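A morning at Ulteo's cutlery line in Hemmin

March 2, 2022

I've washed a lot of forks in my life (nine years in catering will do that), so when Ulteo opened its doors to hospitality people for a morning I put my name down straight away. They hire out tableware for weddings and conferences, everything comes back dirty and jumbled, and somebody has to sort it. I wanted to see how much of that somebody is still a person.

The Hemmin site is an easy drive, though the visitor parking is on the wrong side of the building and I walked right round it in the drizzle. There were 20 of us. We got hi-vis vests, a decent coffee and a talk that ran over by a good while.

Washing comes first and it's loud! Racks go in one end of the tunnel and come out the other, and the lifting on and off is done by an arm they've named Troveo. Before it came in last July the crew did all of that by hand, 306 racks on a big day. One woman told me her shoulders had stopped aching for the first time in years. She also told me she missed having a second person at the end of the tunnel to talk to, and I've thought about that more than anything in the official talk.

Plates and glasses are mostly sorted by machine now. Cutlery is the holdout. It lands in a heap, the pieces lie across each other, and a knife on top of a fork confuses the system they tried first. So the sorters are teaching the next one. They work with a pair of black grippers, one in each hand, picking pieces out of the pile and putting them into clear bins.
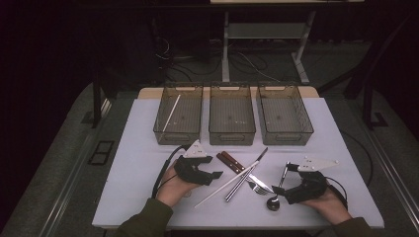 I asked whether it felt strange, training up the thing that might take over your bench. The answers were all over the place. One bloke reckoned it was the most interesting work he'd had there and he'd gone up a pay grade for it. Another said he'd believe the promise of no job losses when he saw the roster in a year's time – fair enough, I'd be the same. Shifts on the grippers are capped at 30 minutes before you swap to something else, and everyone I spoke to liked that rule.

Of the 54 people on the site, most still do a bit of everything. Floruser, who run the training side, had a stand by the exit with leaflets on retraining, and I took one home for my sister. Lunch was sandwiches, with paper plates and no cutlery at all.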